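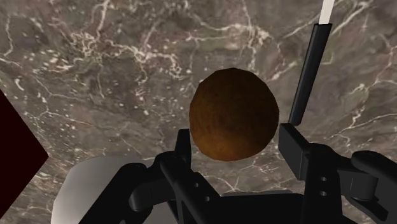
Agyeman Named Ninth President of Van Dusen College

STIDAU – The Board of Trustees of Van Dusen College has selected retired Army Colonel Tetteh Agyeman to serve as the next president of the college. The vote was unanimous. Colonel Agyeman will take office in July and will succeed Diane Friesen, who announced last fall that she would retire at the close of the academic year.

Keith Inskip, chair of the board, announced the appointment to faculty, staff and students at a gathering in Flonora Hall.

"Colonel Agyeman has spent his working life teaching, leading and looking after young people," Inskip said. "The board was impressed by his record. We were equally impressed by the way he listened during his two visits to campus, and by the number of people who wrote to us afterward."

Tetteh Agyeman was born in Pledbridge, the second of four children. His father drove a city bus and his mother taught arithmetic at the neighborhood elementary school, where she had all four of her own children in class at one time or another. He attended public schools in Pledbridge, ran the mile for his high school track team, and was the first member of his family to enter college. He enrolled as a civil engineering student, joined the Reserve Officers' Training Corps in his first year, and was commissioned a second lieutenant in the Corps of Engineers on graduation.

His early assignments were with engineer units at home and overseas, first as a platoon leader and later as a company commander. He was then selected for graduate study and earned a master's degree in civil engineering and, some years later, a doctorate in history. His dissertation dealt with the building of inland canals and the families who worked on them. A revised version has been used in courses at several colleges.

Between troop assignments, Colonel Agyeman taught for six years as a member of a military history faculty. He returned to the field to command an engineer battalion, and went on to direct a training center that prepared about 4,000 soldiers each year. He retired from active duty with the rank of colonel.

For the past eight years he has been dean of students and then provost at a private college, where he oversaw academic advising, the library and the residence halls. During that period he continued to teach one section of the introductory history survey every fall, and he has asked to do the same at Van Dusen.

"I am grateful to the trustees and to the people of this college for their trust," Colonel Agyeman said. "My mother believed that a teacher should know every student by name before the leaves were down. I intend to hold myself to that as well as I can."

The presidential search began in the fall under the direction of trustee Harvey Grewal, an alumnus of the college. Members of the faculty, the staff, the student senate and the alumni association took part. Finalists visited the campus in the early spring, met with each academic division, and answered questions at open sessions held in the evening so that working students and town residents could attend.

Grewal said that the search group had been asked to find a president with classroom experience and a record of managing a large organization, and that the residential life of the college had come up repeatedly in its meetings with students.

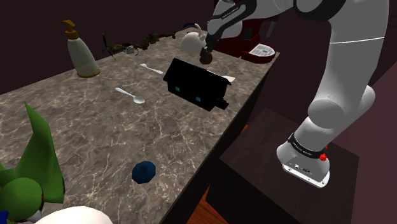

A white robotic arm holds a small brown object over a gray marble countertop.

President Friesen came to Van Dusen as a member of the chemistry faculty and served as chair of her department and dean of the faculty before her election as president. Her years in office saw the restoration of Flonora Hall, the opening of the evening degree program and the return of the spring choral festival, which had lapsed when the old chapel organ failed. At her request, there will be no formal retirement dinner. The college will instead hold an open reception on the library lawn following commencement in May, and all members of the community are invited.

"The college will be in very good hands," President Friesen said. "I have had several long talks with Colonel Agyeman, and he has already asked me harder questions about the budget than I was asked in my own interview."

She will preside at commencement, at which 426 students are expected to receive degrees. Colonel Agyeman will attend as a guest of the board and will not speak. President Friesen plans to remain in Stidau and to complete a history of the chemistry department, a project she set aside on becoming dean.

Thérèse Penner, vice president for academic affairs, will coordinate the transition. Deans and department heads will receive a schedule of briefings from her office before the end of the term. Regular business of the president's office will continue without interruption, and matters requiring a presidential signature should be sent to President Friesen through the last working day of June.

Colonel Agyeman and his wife, a school nurse, have two grown daughters. The family will move into the President's House on Canal Street early in the summer, after repairs to the porch and the rear stairs have been completed. He is a member of a regional canal history society and has kept up his running, at what he describes as a much reduced pace.

A formal inauguration will be held in the fall, with a procession from the library to Flonora Hall. Delegates from other colleges, former trustees and members of the Colonel's family from Pledbridge will be invited. Details of the ceremony, including seating for students and their parents, will be published by the Office of the President once the academic calendar has been approved.

Letters of welcome to the president-elect may be left with the Office of the Board of Trustees, which will forward them until he takes up residence.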